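How to sort out your repeat prescriptions before a long trip

I left mine until the night before we flew once, and never again! These days I start four weeks ahead with a cup of tea and a notebook.

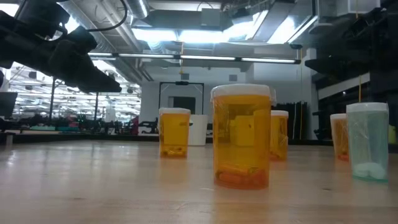

First job is working out how many days you need to cover. My last trip was 58 days, and I added four more in case of delays getting home. Write that number at the top of the page, then go through each medicine and note how many you take a day and how many you've got left.

Next, ring the surgery. Mine won't issue more than two months without a chat, so I ask for a call back from the pharmacist (mornings are best, before 10). Tell them your dates and where you're going. Some countries are strict about painkillers and sleeping tablets, so look at the embassy website too and print off whatever it says.

Ask for a copy of your repeat slip while you're at it. Oleksandra Chornovol, who I travel with, keeps a photo of hers on her phone as well, and I've copied her.

Now the packing. Keep everything in the container with the pharmacy label on it and put it in your hand luggage. I know those weekly boxes are handy, but pack yours empty and fill it when you get there. If something has to stay cool, ask the airline what they allow – I use a little Curavon pouch and it fits under the seat fine.

Time zones are the fiddly bit. Don't guess! Ask the pharmacist whether to shift your doses gradually or just switch on arrival, and write the answer in the notebook next to each one.

Last thing, book your next repeat for the week you're back.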